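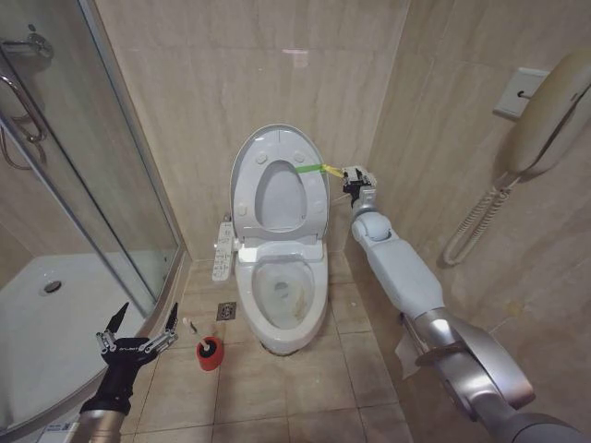

1/ Web filtering on public wifi in Heswood and Barnlow: test results and method

Thread. I ran a list of 2,000 domains through the free public wifi in both towns, to see which news and reporting sites are blocked and at which layer. Results first, method after, raw files at the end.

2/ Result: 43 domains on the list were blocked on at least one network and reachable on my control line. All 43 carry news, court reporting or material on press freedom. I left adult and gambling sites out of the list, as the published filter policy covers them and I have no quarrel with that part.

3/ Networks tested: 4. Heswood library, Heswood bus station, Barnlow library, Barnlow leisure centre. The two libraries and the bus station use Bonier as upstream provider. The leisure centre has its own contract and I could not establish who supplies it.

4/ The filter on the three Bonier sites is Amato. The block page says so in the footer, and the DNS answers for blocked names all resolve to the same address, which serves that page. The leisure centre sends no block page. Connections there simply time out.

5/ Layer by layer. On the Bonier sites most blocking is done in DNS. Ask the supplied resolver for a blocked name and you get the block page address with a short TTL. Ask a different resolver over plain port 53 and you get the same answer, so port 53 is being intercepted.

6/ DNS over HTTPS to a resolver of your own choice returns the correct address. For most of the blocked names the site then loads normally. For a smaller group the TLS handshake is reset straight after the ClientHello, which points to a second filter reading the SNI field.

7/ The SNI group is the part I find hard to explain by category error. A DNS block can come from a bulk list bought in. The reset list is shorter, and it overlaps heavily with sites that have published on council surveillance contracts. I can show the overlap. I can't show who chose it.

8/ Category labels. The Amato block page prints a reason code. Codes I saw on news sites: "Proxy/Anonymiser", "Extremism", "Uncategorised". A site that archives court judgments is filed under Extremism. A mirror of the same archive, same content, different name, is not filed at all and loads.

9/ "Uncategorised" matters more than it sounds. Both library policies state that uncategorised sites are allowed by default. On the day of the test they were blocked by default. Small local reporters tend to sit in this group, as no vendor has looked at them.

10/ Method, for anyone who wants to repeat it. One laptop, fresh OS image, no browser extensions, no VPN. For each domain: A and AAAA lookup through the supplied resolver, the same through an outside resolver on port 53, the same over HTTPS, then a TCP connect, a TLS handshake and a GET of the front page.

11/ Each domain was tried three times per network with a gap between tries. A domain counts as blocked only if all three tries failed in the same way and the control line reached it in the same hour. Single failures were thrown out. The library wifi drops packets when it is busy and I didn't want that in the figures.

12/ Total connected time across the sites was 82 hours. Most of that is waiting. I rate limited the script so it would not look like a scan or slow anyone else down.

13/ Known faults. The list is my own and leans towards English-language sites. IPv6 was only offered at Barnlow library, so AAAA results elsewhere mean very little. I tested one device type. If the filter treats phones differently I would have missed it.

14/ Logging. The captive portal at Heswood library asks for a card number and sets a session cookie. After login, the block page URL contains that session value as a parameter. So a request for a blocked news site is tied to a reader's library card at the moment the page is served.

15/ Whether that value is stored I can't tell from outside. The portal terms say "usage data may be retained" and give no period. The Barnlow terms give a period for the portal login and say nothing on blocked requests.

16/ I sent both councils a freedom of information request on 10/24/20 asking for the category settings, any custom block entries, the retention period for block events, and who may add a name to the list. Heswood replied that the settings are commercially confidential. Barnlow asked me to narrow the request.

17/ The narrowed version asks for custom entries only, with dates added. Custom entries are typed in by the customer, so vendor confidentiality should be a weaker ground for refusal. I have asked Heswood for an internal review on the same basis.

18/ Bonier was sent the port 53 results and asked if the interception is its own or done at the customer's request. No reply so far. Amato has a form for reporting wrong categories. I filed the court archive and got an automatic receipt.

19/ Second run planned for December, same list, same laptop, plus a phone. I will add the mobile network as a further control and record the TTL of every block answer, which I failed to do properly the first time.

20/ Files: domain list, script, per-try results as CSV, packet captures for the reset group with my own session value removed. Link is in my profile. Corrections to the category table are welcome, please quote the row number.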